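Recusal

Reading time: 5 min

Recusal is the withdrawal of a judge from a case in which his or her impartiality might fairly be doubted. The word covers both the judge who steps aside unprompted and the judge who is asked to, often by a party who has read the earlier rulings and not enjoyed them. It is found in some form in most legal systems, although the systems differ on who decides the matter, how soon it must be raised, and how cross everyone is allowed to be about it.

The verb is "to recuse". A judge may recuse himself or herself, or be recused. In England the older phrase "to stand down" is still heard. "Disqualification" is used in many American statutes for much the same thing, and lawyers who insist on a firm distinction between the terms can usually be found disagreeing with one another about what it is.

Origins

The idea that no one should be a judge in his own cause is very old, and has come down to English lawyers in a Latin form, nemo judex in causa sua, which they still produce when the occasion permits. Roman law in its later period allowed a litigant to refuse a judge on suspicion, and the canon law of the medieval Church took up the practice with some energy.

The English common law was slower. For several centuries it held that a judge could be disqualified by a direct financial interest in the case and by very little else. Kinship and friendship did not count, and neither did a hearty and well-known dislike of the defendant. The law was unwilling to suppose that a sworn judge could be swayed by such things, a view easier to hold from the bench than from the dock.

Grounds

Modern rules recognise a much longer list. The commonest grounds are:

Financial interest. A judge who owns shares in one of the parties will normally be expected to withdraw. Systems vary on whether the size of the holding matters. Under the federal rules in the United States a single share is enough, whatever it might fetch.

Family connection. This includes cases in which a spouse, child or other near relation is a party, a witness or one of the lawyers. Statutes often measure the distance by degrees of relationship, obliging judges with large families to know their cousins.

Earlier involvement. A judge who acted as a lawyer in the matter before reaching the bench, or who has been a witness to the events, is generally barred.

Prejudgment. Remarks made outside court about a pending case may be enough. Remarks made inside court usually are not, as judges are expected to form views about the evidence while hearing it, and some form them aloud.

Holding general opinions about the law is not a ground. A judge with no opinions about the law at all would raise questions of a different kind. 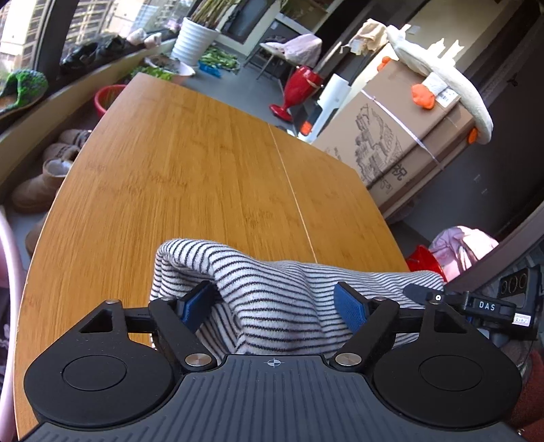

The test for apparent bias

Actual bias is seldom proved, and seldom needs to be. Most systems ask how things would look to a sensible outsider. In England and Wales the question is whether a fair-minded and informed observer, having considered the facts, would conclude that there was a real possibility of bias. This observer is a legal invention of great patience, neither complacent nor unduly suspicious, who reads every document and never seems to have anywhere else to be. Several other Commonwealth countries employ a close relative.

The federal statute in the United States asks whether a judge's impartiality "might reasonably be questioned". The adverb carries a good deal of weight, as a losing party will question almost anything.

Procedure

In many courts the request goes first to the very judge whose impartiality is in doubt. Critics have pointed out that this asks a person to rule on whether he or she is fit to rule. Defenders reply that the judge knows the facts best and can deal with the point quickly. Both of these are true, and the practice has survived.

Other systems send the question to a colleague or a separate panel. This removes one awkwardness and adds another, as the colleagues may share a corridor and a kettle. An objection should be raised promptly in either case. A party who knows of the problem, says nothing, and complains only after losing will often be treated as having waived it.

The duty to sit

Against recusal stands the duty to sit, under which a judge should not withdraw without good cause. Cases have to be heard by someone, and a judge who steps aside too readily leaves the dull or unpopular ones to the rest of the bench. It also discourages litigants from shopping for a friendlier face by objecting to each one in turn.

The rule of necessity goes further. Where every available judge has the same interest, one of them may hear the case anyway. The usual illustration is a dispute over judges' pay, in which a wholly disinterested member of the judiciary is difficult to locate.

Final courts

The problem is sharpest at the top. When a trial judge withdraws, another can take the case. In a final court that sits with all its members there may be no substitute, and a single absence can produce a tie, which in the United States Supreme Court leaves the lower court's decision standing. Members of that court have traditionally decided for themselves whether to take part, and have often given no reasons.

See also

Judicial independence
Natural justice
Conflict of interest
Rule of necessity

Page last edited 23/02/2018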